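4. Evaluación del kit de doblado Zoubi

4.1. Lo que se compra

El kit Zoubi, comercializado por Stastach, se anuncia como una solución «lista para doblar». La caja contiene una pinza de dos dedos planos, una cámara pequeña para la muñeca, el soporte que une ambas cosas, un juego de tornillos del que siempre sobra uno y una licencia anual del programa de control, Gomimach. El brazo no está incluido, dato que el folleto comercial menciona en la última página y con una tipografía de notable modestia. Nosotros ya disponíamos de uno, de seis ejes y carácter apacible, de modo que pudimos pasar directamente a la lectura del manual.

El manual afirma que el montaje requiere 20 minutos. No vamos a discutir la cifra: es posible que el redactor fuera muy rápido. En nuestro taller de Zikamville la instalación mecánica ocupó una mañana, y la calibración entre cámara y pinza, la tarde completa y buena parte de la paciencia disponible. El procedimiento de calibración es correcto y está bien fundamentado, pero el asistente reinicia la secuencia desde el principio cuando una sola pose queda fuera de tolerancia. La versión de Gomimach publicada en junio permite repetir únicamente la pose fallida, mejora que saludamos con la sobriedad que exige el género.

4.2. Tarea y criterios

La tarea elegida es de una sencillez casi ofensiva para un ser humano: tomar una tela rectangular por una esquina, llevarla hasta la esquina opuesta del mismo lado y soltarla. Repetido el gesto con la otra esquina, la tela queda doblada por la mitad. Se trata de la operación que el fabricante utiliza en su material promocional, y nos pareció de justicia medir el producto en su propio terreno.

Realizamos 363 ensayos, cada uno desde una colocación distinta de la tela. La colocación la decidía un generador de números aleatorios y la ejecutaba un miembro del equipo, con la salvedad de que ninguna persona sabe dejar caer una tela de forma verdaderamente aleatoria; tras unas horas de trabajo, todas tienden a quedar en diagonal hacia el mismo lado. Para corregir esta tendencia giramos la base del brazo entre series, solución poco elegante que cumplió su cometido.

Consideramos logrado un agarre cuando la esquina se eleva de la mesa y permanece entre los dedos hasta el final del traslado. Un doblez se da por bueno si las esquinas superpuestas distan menos de 30 milímetros. El criterio es generoso. Con el que aplicaría cualquier persona que haya trabajado en una lavandería, esta sección habría resultado mucho más breve.

4.3. Localización de la esquina

El programa resuelve la localización en dos etapas. En la primera, segmenta la tela respecto del fondo; en la segunda, recorre el contorno y propone los puntos donde dos tramos aproximadamente rectos se encuentran en ángulo. A cada candidato le asigna una puntuación de confianza entre 0 y 1000, escala cuya resolución supera con holgura la del fenómeno medido. En la práctica, lo que importa es si el candidato supera o no el umbral de fábrica, y ese umbral está bien elegido.

La primera etapa apenas dio problemas. Una tela clara sobre una mesa oscura es un caso favorable, y así debe leerse todo lo que sigue. En una serie aparte colocamos una tela beige sobre un tablero de color parecido y el sistema localizó, con confianza elevada, una esquina de la mesa. Intentó agarrarla con una perseverancia que en otro contexto habríamos elogiado. Esta serie no se incluye en el recuento de ensayos.

La segunda etapa es más delicada. Las arrugas suaves no alteran el contorno y el programa las ignora, como debe. Los pliegues que alcanzan el borde, en cambio, producen ángulos falsos, y un dobladillo vuelto hacia arriba basta para que aparezcan dos esquinas donde la tela solo ofrece una. El manual recomienda en tales casos «alisar previamente el tejido», consejo irreprochable que traslada al usuario la parte difícil del trabajo.

4.4. Aproximación y agarre

Una vez elegida la esquina, el brazo desciende con los dedos abiertos, uno a cada lado del punto previsto. Los dedos del kit son planos y anchos, buena geometría para sujetar y mediocre para recoger. Al cerrarse contra una mesa rígida, o bien pellizcan la tela o bien la empujan con delicadeza hacia otro lugar. La diferencia entre ambos resultados depende sobre todo de la altura, y el ajuste de altura es el único parámetro que el asistente de instalación no pregunta.

La Figura 1 muestra la disposición vista desde la muñeca. El borde largo de la tela cruza la mesa casi en línea recta y acaba en una esquina bien definida, situada entre los dos dedos; el izquierdo se superpone al tejido y el derecho queda sobre la superficie marrón. Conviene observar lo poco que afectan las ondulaciones interiores a la nitidez de ese borde, y lo mucho que ocupa la propia pinza en la parte inferior de la imagen. Esto último tiene consecuencias. Todo lo que la tela haga por debajo de los dedos queda fuera del alcance de la cámara, y el programa lo completa prolongando el contorno visible, es decir, suponiendo que la tela es razonable.
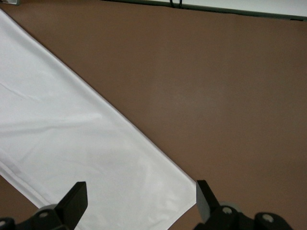 Figura 1. Esquina de una tela blanca entre los dedos abiertos de la pinza, vista desde la cámara de muñeca.

4.5. Fallos observados

El fallo más frecuente fue el cierre en vacío: los dedos se juntan por encima de la tela y el brazo completa el traslado con total seriedad, sin transportar nada. El kit carece de sensor de contacto. Gomimach infiere el agarre a partir de la apertura final de la pinza, y una tela fina modifica esa apertura menos que el ruido del codificador. Stastach ofrece un módulo táctil como accesorio, que no evaluamos porque su plazo de entrega excedía el de este artículo.

El segundo fallo en frecuencia fue el arrastre. El dedo que toca primero desplaza la esquina antes de que llegue el otro, y el agarre, cuando se produce, toma la tela por un punto del borde. El doblez resultante es un triángulo. Algunos eran bastante bonitos, pero el protocolo no contemplaba esa categoría y constan como fallos.

Reducir la velocidad de cierre alivia el arrastre y alarga el ciclo. Con los valores de fábrica, un doblez completo lleva cerca de 30 segundos; con los que acabamos utilizando, bastante más. Recomendamos además colocar sobre la mesa una lámina ligeramente blanda, que permite bajar los dedos un poco por debajo del plano nominal sin que el brazo declare una emergencia. La recomendación no figura en el manual. Preguntado el servicio técnico, respondió que era la configuración habitual.

4.6. Observaciones sobre la licencia

El programa comprueba la licencia al arrancar y requiere para ello conexión a la red. Durante una interrupción del servicio en Zikamville, el brazo, la pinza y la cámara funcionaban perfectamente y no se dobló nada. Existe una modalidad sin conexión, disponible previa solicitud por escrito y con un recargo que el distribuidor calcula caso por caso. Para un laboratorio el inconveniente es menor. Para una instalación que pretenda doblar ropa durante el turno de noche, sugerimos aclarar este punto antes de la compra y conservar la respuesta.

Los registros de cada ensayo se exportan en un formato abierto y bien documentado, lo que nos permitió recalcular las distancias entre esquinas sin depender de las que ofrece el propio kit. Ambas series se comparan en la sección 5.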